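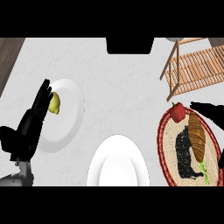 May
By the Ostgate test kitchen desk

Chores, sorted by how far along they are

The question we get most is whether a machine can do the dishes yet. The reply depends on which part of doing the dishes is meant. Clearing a counter is many small jobs, and they have not progressed at the same speed. This page goes through the household and shop-floor work we follow, one entry per chore, with a short note on where it stands. Simulated work was run in Drultano. Physical work was run on the Rennie cell at Ostgate or in the stockroom of the Flekby store, which lets us in after closing.

"Done" on this page means done without a person touching the machine or the objects between start and finish. A run in which someone straightens a plate is logged as assisted and does not count. Speed is not part of the pass mark except where a note says so.

Picking up fruit and vegetables
Single items on an open surface are close to solved. A lemon is an easy shape and a hard surface: it rolls if the first finger makes contact before the others are in place. The usual fix is to approach from both sides and close slowly. On a plate with a broad rim the problem changes a little, as the fruit can sit partly on the rim and tip inward when pushed. We count that case separately.

Bell peppers
Harder than lemons. The skin is glossy, the body is hollow, and the stem gives a planner something tempting and wrong to grab. Simulated peppers are more forgiving than store-bought ones. In Drultano the body is rigid, so a grasp that would dent a real pepper scores the same as a careful one.

Bread and pastry
A croissant can be lifted today. Whether it is still worth eating is a separate measurement. Force limits tuned for fruit leave marks on pastry, and limits tuned for pastry drop fruit. Changing the limit per object works as long as the object has been recognized correctly. When recognition fails, it usually fails in the direction of too much force.

Leafy items
Not ready. A thin leaf lying under something else is the worst item on the list. It offers no thickness to close on, and whatever rests on top moves first. On the physical bench we have seen lettuce dragged, folded and torn, and we have seen it ignored, with the run marked complete by the software. We now check the surface by eye after every run that includes leaves.

Sorting a mixed tray
A croissant, a bell pepper, a green leafy piece and a dark speckled lump in one woven tray make a fair test, and a cramped one. Order matters more than grip. Taking the item on the rim first clears the approach to the others; taking the one in the middle first tends to push something over the side. Planners that look one step ahead get this wrong often. Planners that look further ahead take longer to start moving than a person takes to finish.

Woven surfaces
Anything woven is a nuisance to depth sensing. The gaps read as noise and the rim reads as several edges. On the bench, a fingertip can also catch in the weave and lift the tray along with the food. A smooth tray avoids all of this, and some published results use one. We keep the woven type in the test because kitchens have them.

Plates
Picking up an empty plate from a flat counter is reliable if there is a rim to get under. Stacking is reliable for plates of the same size. Oval plates have a preferred direction, and a stack of ovals set down at different angles will lean. We allow 15 seconds per plate on the bench, which is slow for a person and tight for the cell. Most timeouts come from re-grasping after the first lift.

Racks
Loading a slatted rack is still a research job. The slats are thin, the gap between them is narrow, and the plate has to be turned on edge while it is held from one side. Simulation does well at this. The physical cell does well on the first plate and worse with each one after it, as plates already in place block the hand. Unloading is easier than loading by a wide margin.

Two-arm work
Two arms at one counter do not halve the time. Each has to keep clear of the other, and the simplest way to guarantee this is to give each arm its own side. The cost shows up in the middle, where a plate may be within reach of both and assigned to neither. Handing an object from one arm to the other works in Drultano and works on the bench with rigid objects. With food we set it down and pick it up again.

Hands or jaws
Multi-fingered hands are better at round objects and at anything that needs turning. Flat parallel jaws are better at boxes, need less upkeep, and fail in ways that are easier to see. For the store work at Flekby we use jaws only. For kitchen items we use both, and so far the choice of hand has mattered less than the quality of the object's estimated position.

Wiping
Good on bare surfaces. Wiping around things is poor. The machine can be told to clear first and wipe second, but then every clearing error becomes a wiping error, and a missed crumb of food is spread over a larger area. Sticky residue is not detected at all with the sensors we have. Stone-look counters with faint veining produce some false positives: the streaks are read as spills and wiped repeatedly.

Shelf facing
This is the best result on the page. Pulling boxed goods forward to the shelf edge and squaring them up is dull work and suits a machine well. The Flekby aisle we use has four shelves, and the cell handles the middle ones without help. The lowest shelf is out of comfortable reach, and the top one hides its back row from the camera.

Restocking from a case
Partial. Opening the case is done by a person. Once the case is open and the goods are upright, transfer to the shelf is dependable for boxes and cans. Bags are not dependable. They slump after release, and the next bag is placed against a shape that has already changed.

Price labels
Reading them is solved. Replacing them is not something we would attempt at present. The label strip needs a fingernail, and none of our end effectors has anything close to one.

Folding laundry
Towels yes, shirts sometimes, fitted sheets no. Towels start from a known size and a flat layout; pulled from a pile, the success rate drops sharply. We do not run laundry in Drultano, as the cloth model is too slow to be useful on our hardware.

Taking out the trash
Carrying a tied bag is easy. Tying it is not. We have one method that twists the neck and clips it, and it needs a clip, a bag of known length, and a bin with a fixed rim. That is a fixture more than a skill.

On the simulated numbers
The current Drultano set holds 2878 counter-clearing episodes. They are cheap to run and simple to repeat, and we use them to reject bad plans before anything moves on the bench. They are less useful for predicting how often a good plan will succeed. Friction is uniform, objects do not bruise, and lighting is the same from one run to the next unless we change it. A plan that fails in simulation nearly always fails on the bench. A plan that passes in simulation tells us only that it deserves bench time.

Resetting
The least reported part of all this work is putting everything back. A simulated counter resets with a command. The physical one is reset by a person, with a printed layout sheet, and the food has to be replaced when it wears out. Lemons last. Peppers go soft at the grip points. Croissants shed flakes onto the tray and the flakes then have to be removed, or the next run starts from a different state. Staff time on resets exceeds machine time on chores in every kitchen series we have run.

Where that leaves the dishes
Clearing rigid items from an open counter can be handed over if slow is acceptable. Sorting food from a crowded tray needs supervision. Loading the rack needs a person nearby, and leaves need a person. On the shop floor, facing boxed goods is ready for longer trials - the rest of the aisle is waiting on better handling of soft packaging.

Entries are revised when a chore changes status. The next bench series at Ostgate covers rack loading with mixed plate sizes, jaws first, then the fingered hand. Shelf work at Flekby continues with the same aisle and the same stock.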